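June, natural dye notebook, second vat of the month

Started at 7:30 because I wanted the indigo warm before the sun got onto the back wall and made the whole shed unbearable. It was 64 degrees F in there and the vat had dropped overnight to 71, so it took most of two cups of coffee to bring it back up. Smell was fine (that sweet, swampy smell, not the rotten one). Coppery skin on top, a decent flower in the middle, liquid underneath a yellowish green like weak antifreeze. I was really happy with it! The last one never got past murky teal and I spent a week pretending it would.

Recipe as mixed, for when I forget: 27 grams of indigo, fructose at three times that, lime at twice. Hydrated the powder in the old jam jar with marbles and shook it until my arm hurt. The fructose is the cheap stuff from the Lostetti order, and it clumps, so put it through the sieve first. I didn't, and I had to fish lumps out with a slotted spoon.

Fabric for today

Cotton only. Total dry weight on the kitchen scale was 539 grams, made up of the four Somogyi twill swatches, the long strip of plain weave, and the two corduroy pieces I cut from the end of the roll. Everything scoured yesterday with soda ash for two hours at a simmer. The scour water from the corduroy came out the color of tea, way worse than the twill. I ended up doing it a second time and it was still a little yellow, so whatever finish they put on it is stubborn.

Corduroy is what I care about this round. Yabsira wants enough for a short jacket by fall and she keeps asking if the wales will take the dye evenly or if we'll get pale valleys. My guess was pale valleys. The pile drinks it up right away and the ground cloth behind it sits there doing nothing, and if you squeeze the piece to help it along you crush the pile and get streaks where your fingers were. So, no squeezing. Let it hang in the vat from the dowel and leave it alone, which I'm bad at.

Dips

First dip five minutes, air fifteen. Twill went from green to blue in no time and looked lovely. Corduroy looked patchy and I nearly panicked, then remembered to open up the folds, and the patches were just places that hadn't seen any air yet.

Second dip the same. Third dip I stretched to eight minutes since the color gain between one and two was small. Fourth dip five again. I stopped there for half the pieces and kept going to seven on the rest, with a stir and a twenty minute rest after the fifth when the liquid started looking more blue than green. Added a pinch of lime, pH back to a little over 10 on the strips. The strips are old, so take that with some salt.

By the seventh dip the corduroy is a proper blue, but dark, closer to navy. What Yabsira has in her head is brighter than that, a clean royal sort of blue, and I don't know that indigo on cotton gets there without looking washed out. Four dips is nearer in depth but grayer. I've pinned both to the page opposite. Might be worth trying a brighter white to start from, meaning a third scour, or even just buying prepared cloth and giving up on the roll.
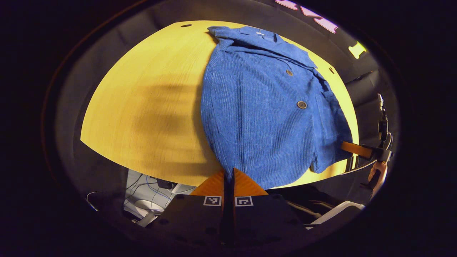 Rinse and neutralize

Cold rinse until the water ran nearly clear, then a splash of white vinegar in the big bucket, twenty minutes, then rinse again. The seven-dip corduroy let go of a lot of blue even on the fifth rinse. Pile holds loose pigment like crazy. I'll do the hot wash with the Ziltier soap tomorrow and rub it with a white rag after, dry and damp both. If it marks the rag badly, it can't be a jacket, certainly not one worn over a pale shirt.

Valleys, by the way: I was half right. With the cloth bent over my finger there is a lighter line between the wales on the four-dip piece, and on the seven-dip I can't find one.

Still to do

Feed the vat tonight, a spoon of fructose dissolved in warm water, lid on, blanket round it.
Hem the swatches before the hot wash, the twill is fraying all over.
Ask Yabsira about thread. Cotton thread can go in the vat with the cloth, poly won't take.
Wash the dowel. It left a stripe on the plain weave strip.
More gloves, mediums. My left thumb is blue again.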